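Jorkwood clothing room gets new tables for the winter sorting

November 2022

The clothing room in Jorkwood has opened again after it was closed for most of October. People who came by on the first morning found new sorting tables, gray carpet on the floor and a different way of handing in clothes.

The tables were bought second-hand from Zaretti, an office furniture dealer that was emptying one of its storage halls. They are desks, in fact, with a light wood-grain top, rounded corners and a round hole for computer cables. The hole has no use in a clothing room, but the smooth top is good for folding, and dark fabrics are easy to see against the pale color. At the old tables, which had a rough surface, knitted things often got caught and pulled.

The work is simple. Each piece is taken out of the bag, laid on the table, checked for holes and missing buttons, and folded. Then it goes into a plastic bin for its size. Black cloth takes the most time, as small damage in it is hard to find under lamp light, and for this reason it is now checked in the daytime only.
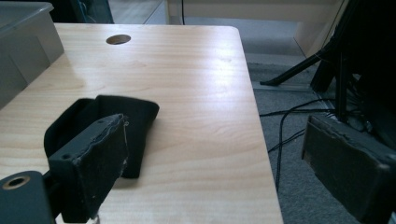 Last winter the room gave out 1,000 pieces of clothing, and 98 families from Jorkwood and the Wenow side of the river were on its list. This year the list is expected to be longer. The greatest need is for children's trousers, dark sweaters and warm scarves. Summer clothes cannot be taken before spring, as there is no place to keep them.

Clothes should be washed and dry, and packed in bags that one person can carry. A family may bring up to 3 bags at one visit. Shoes are accepted if they are tied together in pairs. Bedding and curtains should go to the Shirazi shop on the main street, where there is a separate collection for them.

The room is open on Thursdays from four to seven in the evening. The parking place behind the building is closed while the drain is being repaired, so visitors with a car are asked to stop on the street side and to use the front door. There are 40 winter coats for adults on the rail at the moment, most of them in large sizes.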